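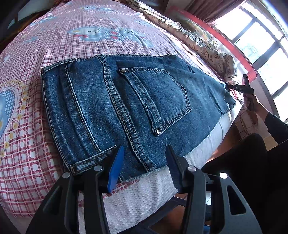 The Morkia Pair is a set of two hand-held grippers for school robotics clubs and classes that want to work on cloth handling. Students pick up, fold and move things with the grippers in their own hands, and a small camera on each tool records the work. The recordings are then used to train the club's own arm, or sent to another club that has one. Most groups begin with towels and get to heavier clothing after a few meetings. Denim is the first material that gives real trouble: the waistband and the double-stitched seams on a folded pair of jeans are much stiffer than the fabric between them, and the fingers have to open wider at one than at the other. A patterned sheet under the garment, like the checked one with cartoon animals, makes harder material for a vision model than a plain table. We suggest recording on both.

Item number 2859. Sold by Jikutura to schools, clubs and home-study groups.

What is in the case

Two grippers, black, with linked fingers and hand grips
Two cameras, already mounted
Finger pads, smooth and ridged, enough for both tools
Charging cable and a wall plug
A hex key for the pivot pins
Printed club guide, 88 pages

The case has a spare slot for a memory card reader. The reader is not included.

How the fingers work

Squeezing the handle closes both fingers together through the side links. Letting go opens them again. There is no motor in the hand tool, so what the student feels through the handle is the cloth itself. The links turn on round metal pins that can be tightened with the hex key. Check them before each session. If a pin is loose, the finger tips will not meet squarely and thin fabric will slip out on one side.

The pads pull off and push on. Ridged pads hold hems, waistbands and pocket edges well. Smooth pads are better for sheets and T-shirts and do not leave marks. You can fit one of each on the same tool, and several clubs do.

Using it in a class

The club guide is built on the Stelulow unit, a course of 14 lessons written by Javiera Painemal for middle and high school students. Each lesson takes one class period. The early lessons cover holding the tool, keeping the item in view of the camera, and moving at an even speed. From there the class goes on to folding in half, folding in thirds, turning a garment over, and passing it from one gripper to the other. The last part covers sorting recordings and throwing out bad ones.

One Pair keeps three students busy. One works the grippers, one sets out the clothes, and one writes the log. Change places after each garment. Students with smaller hands may want the short handle, sold separately.

Recordings can be made at home as well as in the classroom. A bed is a good height for younger students and is softer on the finger tips than a desk. Push blankets and quilts to the side before starting so they do not get picked up along with the garment. In a room with a big window, watch the daylight. Strong sun near the work can wash out the picture, and it helps to pull the curtain partway or stand on the other side.

Alarcón entry

Teams that want to enter the Alarcón student folding event may use the Morkia Pair without changes. Entries are made up of a set of recordings and a written log. The event is held in April. Teams may print their own pads, but the links and handles must be left as supplied. Please read the event rules for the list of garments, which changes every year.

Care

Wipe the fingers with a dry cloth. Loose threads from frayed hems collect around the pins and should be pulled out with tweezers. Do not oil the links. Oil gets on the pads and then on the clothes. Keep the camera lenses covered in the case.

Common questions from teachers

Can we buy a single gripper? Yes, as a replacement part for a Pair you already own.

Does it work for left-handed students? The two tools are the same shape, so either one fits either hand.

Do we need a robot arm to use it? No. The Stelulow unit can be taught up to the sorting lessons with a laptop only.

Are the pads a wear item? Yes. Expect to replace the ridged ones once in a school year if you do a lot of denim.

Ordering

Schools may order by purchase order or card. Write the item number on the order and say whether you want the long or short handle. Orders of more than one Pair are packed in a single carton.

Page updated 18 Oct 2026 | Contact Jikutura school sales | © Jikutura. All rights reserved. | Back to top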